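24/07/2021

Up at six with the window open and the first cool air we've had in ages, and I lay there far too long thinking about laundry, of all things. I suppose that's what comes of a week at Jostley. I always thought I knew how to fold a shirt — Mother taught me on the end of her bed, sleeves in first, then thirds, and smooth it with the flat of your hand — and now I find I've been dreaming about collars.

Wrote to Jennylyn Fajardo after breakfast, a proper letter, three pages of it. She asked what the rooms were like in Cliltby and I told her about the stairs (44 of them, I counted with my bag in one hand and my shoes in the other) and the bakery that shuts at two, and how Mrs. Latuheru downstairs lent me her iron without my having to ask. I left out how homesick I was the first night. She'll read it between the lines anyway, she always does.

Then the mending. The green skirt is done at last, and the hem even hangs straight. I still have the two pillowcases and that poor old cardigan, and I'd like all of it finished before August, when my sister comes and wants feeding and walking and showing around every single shop.

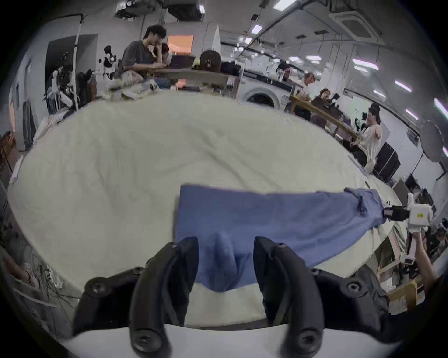
Folding is such a slow, peaceful sort of job when there's a decent surface for it. My ironing board has always been too narrow, and half of everything slides off onto the floor just as I've got it straight. What I'd give for a big padded table like the one at Jostley, with the quilted cover on it and space to lay a blue thing out flat and still have a heap of clothes waiting at the far side! And the washer right there against the wall, so there's no hauling baskets up and down. I've half a mind to put an old quilt over the dining table and see if it does as well. The cream one from Laltier would fit, I think, if I took the leaf out.

Soup for supper, and the last of the bread. Must buy thread tomorrow, the dark blue, and stamps.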